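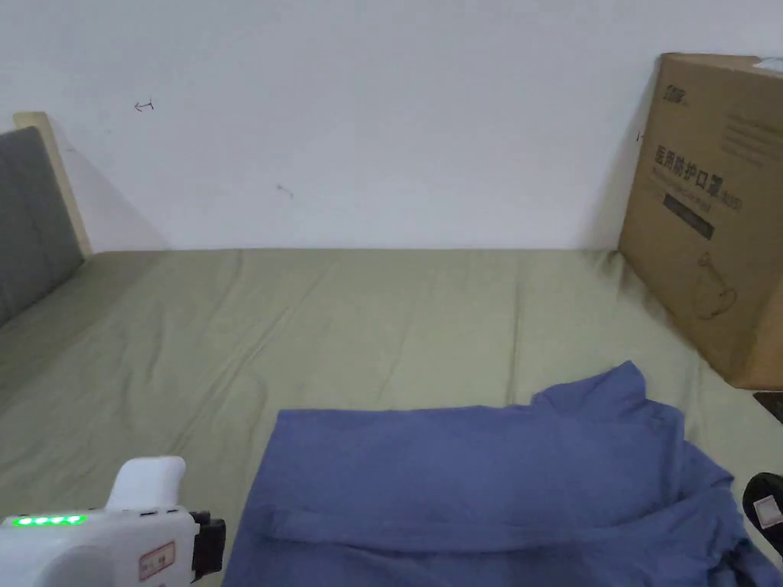 Posted by cordeiro_39 in Bedrooms and Closets
11 replies, 800 views

Packing summer clothes in a carton, fold or roll?

Hello all. I am moving my summer clothes out of the closet for the cold months. I have no storage bags, so I use a big cardboard carton, and I do the folding on the bed because my table is too small. My question is simple. Do you fold T-shirts flat and stack them, or do you roll them? Last year I stacked, and in May every shirt had a hard line across the chest. The carton will go on top of the wardrobe until spring.

Also a second question, if it is allowed in the same thread. My bed stands with the long side directly against the wall and the wall gets marks. Is there some paint that cleans better?

nistmont
Roll. Always roll. Lay the shirt face down, fold both sleeves to the back, then roll from the bottom to the neck. The line on the chest comes from the weight of the stack.

Irnero
I don't agree with nistmont. A rolled shirt has wrinkles everywhere in place of one line. I fold in three parts the long way, then in half one time only, and I put them standing like books. In a tall carton you make two levels with a piece of card between.

nistmont
Standing is fine for a drawer. In a carton they fall over when you take out the first one.

Irnero
Then do not take out the first one before spring :)

rirkero
More important than fold or roll: wash everything before, also what looks clean. Old sweat makes yellow spots after some months. And please not cardboard. It takes in humidity. I lost a linen jacket this way and now I use only plastic boxes with a lid.

cordeiro_39
Thank you for the answers. Everything is washed. My room is dry, so I will stay with the carton. I tried now with one shirt to see which way I like more.
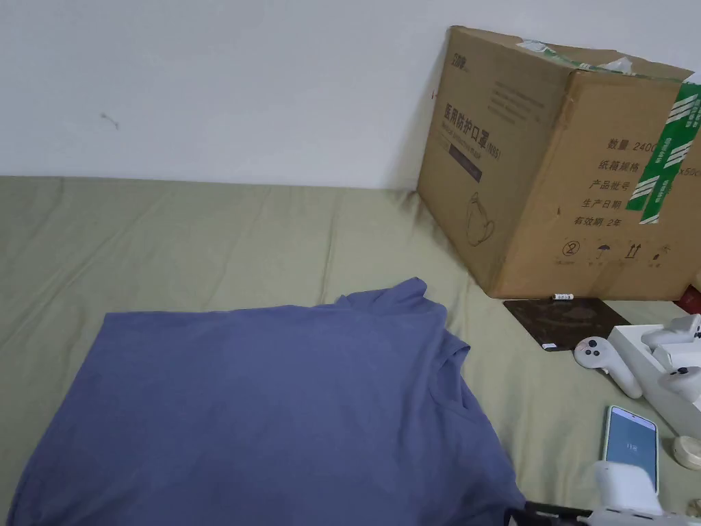 The blue one, laid flat. Carton is against the wall.

user1106
Is that an N95 mask carton? It says quantity 2400, so it should have plenty of room for T-shirts. Close it again with wide tape, the old tape on the top looks torn already. And write the content on the side, otherwise in spring you will look for shirts in a box that says masks.

rirkero
Still cardboard. But if you must, put an old pillowcase inside first and the clothes in the pillowcase.

cordeiro_39
The pillowcase is a good idea, I have two old ones. I will roll the thin shirts and fold the thick ones as Irnero wrote – then I can compare in spring.

nistmont
Pull the sheet straight before you fold on it. With creases under the shirt you can't get the sleeves even.

Irnero
For the wall: satin paint, you can wipe it with a wet cloth. Flat white keeps every mark. Or move the bed a little away, which costs nothing.

cordeiro_39
If I move the bed, the pillow falls in the gap. I will ask for satin in the paint store.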